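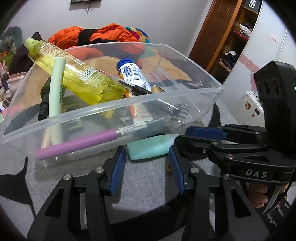 How many demonstrations does a small student team need before a policy can sort household items into a bin?

More than our team planned for. We wrote 556 into the proposal and had recorded 2,624 by the time the bin task gave results we were willing to report.

Project report: Bin Packing and Unpacking in Lived-in Rooms
Team: I-seul Heo, Deividas Kivi, Heino Grīnberga
Advisor: Wendy Parsons

1. Goal

Our robotics class at Holtness asked each team to pick one chore and teach it to an arm by demonstration. We chose moving small items in and out of a clear storage bin. The fall team had done a similar task on a lab bench with foam blocks, and their policy did poorly once the blocks were swapped for real objects. We decided to record in bedrooms and use things people keep in them, such as bottles, pens, markers and bars of soap.

2. Method

Demonstrations were recorded with a pair of hand-held grippers. One person held both and worked on the floor or at a table. A second person kept the log and reset the items between takes. Each take started with the grippers open and ended when the item was released.

Clear bins gave us trouble early on. In the first batch the policy often tried to reach an item through the wall of the bin. Deividas added takes with the bin turned at different angles and placed on carpet as well as hard floor. I-seul rewrote the labeling script, which we call Fulten, so it marked the moment of contact without us doing it by hand.

3. Results

We ran 63 test trials in a room that was not in the training set. Soap and markers were the easiest. Tall bottles were harder, mainly when they lay across other items. Pens resting on top of something else were pushed off more often than they were picked up. Two trials were thrown out when the log did not save.

4. Problems

The time sync between left and right grippers drifted in long sessions. We fixed this in December by restarting the recorder after every batch. Some earlier takes had to be dropped. We also spent too long on the bin lid, a part of the task we later cut.

5. Next steps

Heino wants to add soft packages and coiled wire to the test set, which we only had in training. The arm is booked by another team until spring, so testing will wait. The logs and the Fulten script are on the class drive under Castier.

We use cookies to improve your experience on this site. By continuing to browse you accept our cookie policy. Accept | Manage settings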